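Household Textiles and Table Settings Package
Progress report to Coremico, November
Prepared by Sheena Paterson, Vustusach

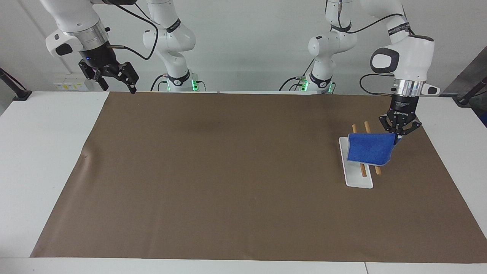
1. Summary

Work in this period covered the table-setting and clearing part of the package. The task list has been agreed with Ross MacKinnon and is now closed to additions until the next review. Of the 7 tasks on the list, three are complete, two are under way and two have not been started. Spending is within the approved amount. One item, the supply of replacement cloths, is behind schedule and is covered in section 5.

2. Work surface

All tasks are carried out on the large white table. A brown sheet is laid over the middle of it and everything belonging to a task is kept on the sheet. The bare white areas at the sides and along the near edge are left clear so that the person setting out can lean and reach without moving anything.

The sheet was adopted after the first trials, when small white items were hard to pick out against the white top. It does not lie perfectly flat. Slight waves remain after smoothing, and creases come back where it has been folded for storage. From the start of this period it has been stored on a roll. The older folds are fading slowly, and we do not propose to buy another sheet.

The sheet is also wider at the near side than at the far side as seen from the fixed viewing position. Setting-out marks were first drawn on paper as a plain rectangle and did not line up with what was seen. They have been redrawn.

3. Objects in use

The basic set for the clearing tasks is a white rectangular tray with rounded corners and a low rim, a pair of light wooden sticks, and a bright blue cloth with a towelling-like surface. The set is kept together in one box and returned there at the end of each session.

Three arrangements are used:

Arrangement A. Sticks side by side on the sheet, tray empty, cloth folded to one side.
Arrangement B. Sticks resting with their lower ends over the tray, cloth laid across the middle of both.
Arrangement C. Sticks fully inside the tray, cloth over the tray.

Arrangement B takes the longest to set out. The cloth hides the middle of the sticks and part of the tray, so their positions have to be judged from the ends that still show. If the cloth is pulled by one corner the sticks tend to roll with it. The written instructions now say to lift the cloth before drawing it away, and to leave the tray at whatever angle it has come to rest.

4. Progress against plan

The plan called for 400 completed runs of the clearing tasks by the end of the period. That total was reached. A further 49 runs were set aside on review, in most cases for a wrong starting arrangement, and are not included in it. They have been kept and labelled, as Ross MacKinnon asked at the last meeting.

The folding task is under way. Cloths of this kind are thick for their size and the hem stands up at the fold, which makes a neat quarter-fold difficult to judge. We have replaced the word "neat" in the pass criteria with a check on whether the corners meet.

The stacking task is also under way — it was delayed by the change to the setting-out marks and will carry over. Tray stacking will use the same pattern of tray throughout.

5. Supplies

The replacement cloths ordered from Ezzat have not arrived. The order was confirmed, then split into two deliveries, and no date has been given for either. Testing can continue with the cloths in hand, but they lose some of their pile with repeated washing and those used in later runs will not match those used in the earlier ones. Sheena Paterson has asked Timon for a price on the same size and colour. Any difference in cost would be met from the consumables line.

Spare sticks are in stock. No further trays are needed.

6. Next period

Complete the folding and stacking tasks.
Begin the first of the two outstanding tasks, wiping the tray and returning it to the sheet.
Settle the cloth supply, with either Ezzat or Timon.
Repeat a small number of Arrangement B runs using the revised instructions and report the two sets side by side.

7. Decisions requested

Coremico is asked to agree that stacking may carry over into the next period at no added cost, and to confirm that the runs set aside on review should be kept until the close of the project. A reply to Sheena Paterson before the next review meeting would allow the plan to be reissued in time.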